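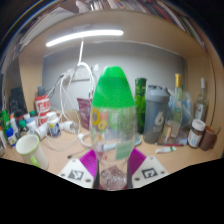
2 min read

August 2018 | By Canan Coşkun

Search this site Go

I've been nagging Brijesh Srivastava for months to let me write about Sollia, the planning software his little team at Fleltesham has been building, and version 3 is finally out, so he's run out of excuses!

The big change is how it copes with clutter. The old planner wanted a clean table and one object (dull, and nothing like my desk). Sollia now looks at the whole mess, cables and mugs and all, and picks a path for the fingers before it commits to a grip. See-through things are still the headache. A clear bottle with a green cap is half easy, as the cap shows up nicely, but the body lets the camera see whatever is behind it, and the depth guess goes all over the place. So the new perception bit leans on the cap and any labels, then works out where the sides ought to be.

Brijesh says they trained it on 2,212 grasps, 478 of them on clear plastic or glass. I asked if that was enough and he laughed, which I'm taking as a no. More are planned for March.

The square markers on the fingers are staying too, by the way. I'd hoped they might go, but the tracking code still wants them.

You can get the update through the usual Fleltesham page, and old config files should load fine. Mine did, after I fixed a typo.

800 shares 3 comments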